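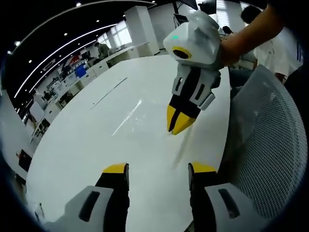
How do I keep old movie ticket stubs from fading?
Keep them in the dark, away from heat, and make a copy of each one while the print is still sharp. Most stubs are thermal paper, and the coating goes on darkening or fading for as long as light and warmth reach it.

Getting them ready

Take stubs out of wallets and soft vinyl pages first. Don't use tape or glue. Scan both sides at 600 dpi and name each file by film and theater — mine start with "Barneo, May" and go on from there.
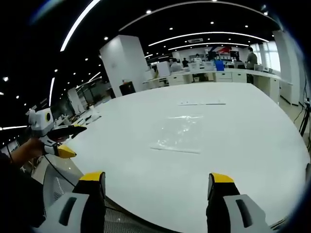
Stubs that have curled go between two sheets of plain paper under a heavy book for 9 days. Never iron them. Heat turns the whole ticket black.

Festival passes and programs

Passes on lanyards should come off the cord, and any metal clip has to go too, or it will rust onto the card. The Timville festival programs are stapled, so I lift the staples with a dull knife and fold the pages back together loose.

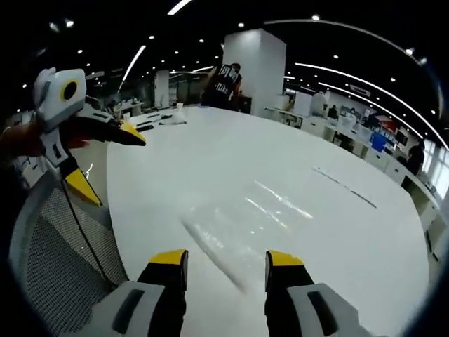

Storing the box

Use acid-free envelopes, no more than 30 stubs in each, and stand them upright in a shoebox-size archival box. A closet shelf is fine. Attics and basements are not.

Updated September 2018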